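Riltham Cell Upkeep: Progress Report
Home | Projects | Reports | Funding | Contact
Print this page | E-mail this page

12/04/2026

This report covers the dispensing cell at Riltham from March to the present, paid for under the Pivolance maintenance grant. The money went on the gripper, the wrist camera bracket and a great many small screws. The small screws were not in the original budget line. They are now.

Finger pads

The old pads had worn smooth and held a squeeze bottle about as firmly as a bar of soap would. We replaced both with ridged strips from Tokgöz and reset the closing position, which took two attempts. On the first, the controller believed the fingers were shut while a coin could still pass between them. After the second, it and the fingers agree closely enough for our purposes. A sliver of daylight remains near the bases when the gripper is closed, and it is within the tolerance we wrote down before starting.

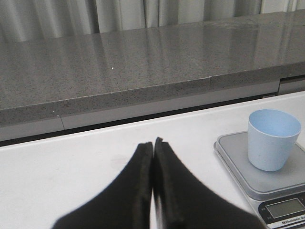

Wumonex asked whether the pads ought to be changed by the calendar or by wear, as their own cell goes through a set every quarter whether it needs to or not. They would rather throw away a good pad than explain a dropped bottle.

We have gone the other way for now. The pads are inspected at the end of each working week with a thumbnail and a flashlight, and the result goes in the log. If the ridges catch the nail, they stay. The method will win no prizes, but it costs nothing and the log is finally being filled in.

Scale and work positions

The kitchen scale remains our only means of checking how much has been dispensed. It has an opinion about being bumped, so the approach path now comes in from the side, with the bottle collected first and the scale given a wide berth. Cup and bottle positions were taught again from scratch after the pad change. The old positions had been corrected so often that the file was mostly corrections.
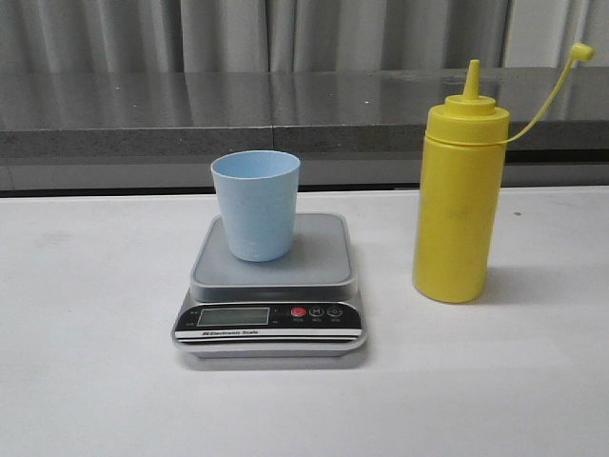

Teaching was done slowly, one position at a time, with the arm backed off between each. We also settled where the bottle has to be held. Too low and the body folds when squeezed; too high and the fingers foul the cap. Just under the cap works, provided the cap is screwed down all the way — a condition now printed on the checklist in capitals.

Since the change the cell has run 1,016 grip cycles, of which 63 were stopped by the operator. Almost all of those stops fell in the first two days, before the closing position was put right. We would like to claim the rest were caution.
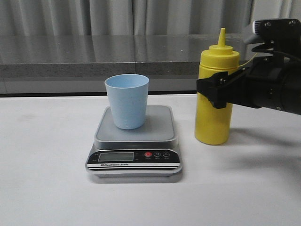
Gripper holding the bottle beside the scale and cup, Riltham cell.

Still to do

The wrist bracket needs thread lock on its screws. We ordered it in March and have received 3 delivery notices and no thread lock. Cable routing at the wrist is also on the list, along with a spare pair of fingers, which we would prefer to own before we need them.

Spending is within the grant. We ask that the unspent part of the travel line be moved to parts, as the cell does not travel and the people who look after it have not been getting out much either. A revised parts list goes to Pivolance with the next claim.

Print this page | E-mail this page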